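I got to Utstead a little before nine on a Monday, and Viorica Mladenović already had her sleeves up and was halfway through a story about a broken cup. She wrote the house rules for demonstration work at Lunby, and I'd been told she could talk about them all day. (She can!)

The rulebook is 4 pages long. It used to be 46, back when they borrowed the whole thing from a supplier, and she says people signed it without opening it. "I'd ask someone what the rule was on restarting a take and they'd look at me like I'd asked for their blood type," she told me.

So what survived? Mostly small stuff – hands start in the same place every time, the marker cubes stay clear of sleeves, and if you fumble something you keep going and flag it afterward. That last one surprised me. I figured you'd want the clean takes only, but Viorica shook her head hard. "A robot that has only ever seen perfect is going to be useless in a kitchen. Keep the fumble, label the fumble. Just don't pretend it went fine." 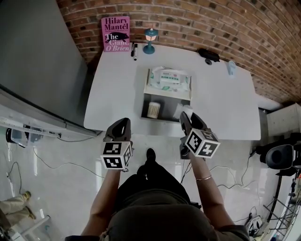
Danica Milošević thinks the fumble rule goes too far, and told me over coffee that a careless take and an honest slip get the same label, so whoever trains on them later has no way to tell which was which. She'd like two labels and a short note from the operator.

I took that back to Viorica, who laughed and said they've been having that argument since January. "She's probably right about the two labels. The notes, no. You ask for notes after 44 takes and you get 'ok' 44 times."

We got onto breaks next, and she's strict there: hands down every half hour, even if the take count looks bad. Gedis, where she worked before, left it up to each person, and she still rubs her wrist when she talks about it. The next version of the rules goes out once she and Danica settle the labels.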